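Progress report, May
Work package 2: household demonstrations
Prepared by Jingyi Tan for Dirceu Conceição

Status

Collection continues in private homes with the hand-held gripper. At the close of the period we held 1,823 recorded demonstrations, of which 1,492 have passed review and been released to the training group. The remainder are either waiting for a second reviewer or have been rejected. Rejected recordings are kept on the Brusen store but are left out of the index.

Collection

Lihua Kang and Mingxuan Xia carried out the home visits. Each visit follows the task sheet agreed at the last review: clearing a surface, sorting small items into a container, and putting items back where the householder keeps them. The operator works with one hand on the gripper and is asked to move at the pace of an ordinary chore. Early recordings were too slow, with long pauses above the object before each grasp, and the trained policy copied the pauses.

We have moved a larger share of the sorting work away from tables. Sofas, beds and low stools give an uneven, soft support, and objects sink or tilt when touched. The policy trained on table data alone (release Celine) tends to close too early on such surfaces, or drives the fingertips into the fabric. The operators were therefore told to leave items as they fall and to approach from whatever side is free.

Cleaning items were added to the object list in this period. They are cheap, found in most homes, and differ a good deal in stiffness. Sponges are of particular use: the grip can be too firm without the object slipping, so the recorded finger width has to be read together with the picture. Piled items also oblige the operator to pick one from among several of the same kind.

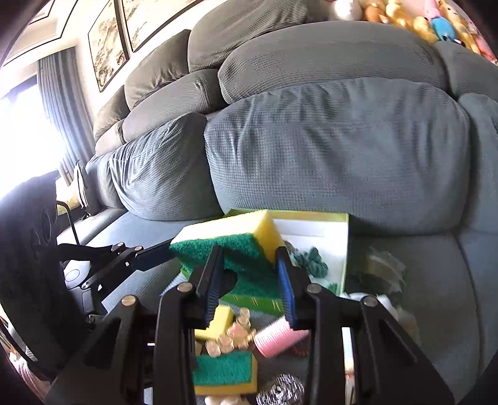 Figure 1. Sorting task on a sofa seat: two-layer sponge between the finger pads, open box behind, further cleaning items nearby.

Review and labelling

Xiaoyan Dong has rewritten the review sheet. A recording is now passed if the grasped object can be identified throughout, the start and end of each grasp can be marked to the nearest frame, and the position track has no gaps. The earlier sheet also asked for a score of neatness, which two reviewers rarely agreed on. It has been dropped.

The commonest cause of rejection remains loss of the position track. This happens mostly when the gripper is turned sharply towards a plain wall or a bright window. Exposure is now fixed at the start of each visit, with the curtains left as the householder has them. Losses have fallen but not to the level we wanted, and Mingxuan Xia is testing a different tracking setting on recordings already rejected.

Labels for cloths and scouring pads are not yet consistent. Some reviewers used one label for both, others split them by material. The list will be settled before the next release and the affected recordings relabelled - we expect this to take about 2 weeks.

Training

Release Rurine was trained on the reviewed set, with table and soft-surface recordings mixed. On the bench it lifts single sponges and rolled items dependably from a cushion. It is weaker where items touch one another, and will sometimes lift a neighbour along with the target. Steel wool is a separate difficulty, as it catches on other items. No change to the finger pads is proposed at this stage.

Matters for decision

The Du site has offered further homes from Wednesday. Accepting them would mean moving one operator off bench trials until the end of the work package. I recommend that we accept - bench time can be recovered later, and home visits cannot easily be rearranged.

Spending is within the agreed limit. Spare fingers and bolts were bought from the consumables line.

Next period

Settle the label list and complete relabelling. Rerun tracking on the rejected recordings. Begin collection of tasks in which touching items must be separated before lifting. Repeat the soft-surface bench trial with the relabelled set and report the results alongside those for Celine and Rurine.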